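Kovlow bath towels, the heavy ones

I've been selling these for long enough that I ought to have a polished little speech ready, and I don't, so you're getting the long version. The Kovlow is the towel I started the shop with. It's 100% cotton terry, looped on both sides, and it's heavy without being the kind of towel that takes two days to dry on the rail (I've owned those, and they went to the dog).

The mill is Srithong. I found them through Manee Chaiyaporn, who was weaving table linens for me back when I thought I was going to be a table linen person. She sent me a box of samples one January with a note that just said "try the thick one." I tried the thick one. I stopped being a table linen person!

**What you get**

- Bath towel, 40 inches wide
- Ring-spun cotton terry, double-stitched hems
- A hanging loop on the short side, sewn into the hem so it doesn't rip off
- Colors: white, oat, slate
- Price: $89 for a pair, shipping included in the lower 48

I do get emails asking why the pair costs what it does. It's the yarn, mostly. Long cotton costs more, and there's a lot of it in each towel. I looked at a cheaper version last year and the loops started pulling after a month in my own bathroom, so that was the end of that.

**Washing them (please read this bit)**

Wash them once before you use them. Warm water, half the detergent you think you need, and no fabric softener ever. Softener coats the loops and then the towel just pushes water around on you. If you've already done it, don't panic, run a hot cycle with a cup of white vinegar and nothing else in the machine, and then do it again.
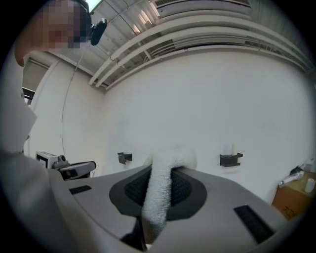
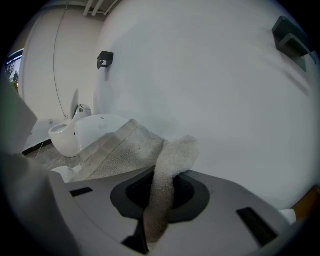 Drying is where most people lose the fluff, and it's such an easy thing to fix. Take the towel out of the washer, hold it by two corners and give it a couple of good hard snaps before it goes anywhere near the dryer. Medium heat, with room to tumble. Don't let it sit in a twisted fold like the fluffy white one in the first photo either, at least not while it's damp, as the inside of the twist stays wet for ages and you'll get that musty smell by morning. Shake it out flat, then fold it. I fold mine in thirds the long way and then in half, and they fit a regular linen closet shelf fine.

If you line dry, same deal with the snapping. They'll come out a bit crisp. I kind of like them that way in summer, but ten minutes in the dryer at the end softens them right up.

**Which color?**

White if you like to bleach things. Oat hides makeup better than you'd expect. Slate is lovely and I'm very fond of it, but it sheds more lint than the other two for the first few washes, so keep it away from your black T-shirts until it settles down.

**What people have told me**

Somkiat Ruangrit runs a small guesthouse and has had his set in the wash pretty much daily. He wrote: "The hems are still straight. My old ones went wavy by the second season."

Gholamreza Shahbazi bought the slate and had a complaint, a fair one: "Great towel, but the loop is too small for my hooks." He's right, it was tiny! The loop is longer on everything we ship now. If you've got an older pair and the loop bugs you, send me a note and I'll mail you a couple of the new ones to stitch on.

**Matching pieces**

Hand towels and washcloths come in the same three colors. The bath mat is a different weave (flat, no loops) and it's made by Cesimwood, so the white is a touch warmer than the towel white. Side by side on the floor you won't notice. Folded together on a shelf, you might.

**Returns**

Sixty days, washed or unwashed. I'd rather you wash one and really use it, to be frank, so keep the other in its band until you're sure. Send them back to the address on your packing slip and Byung-chul Shim will sort out your refund, usually the same afternoon they land.

Oat is out of stock until the next shipment. You can leave your email on the color menu and you'll get one message when it's back.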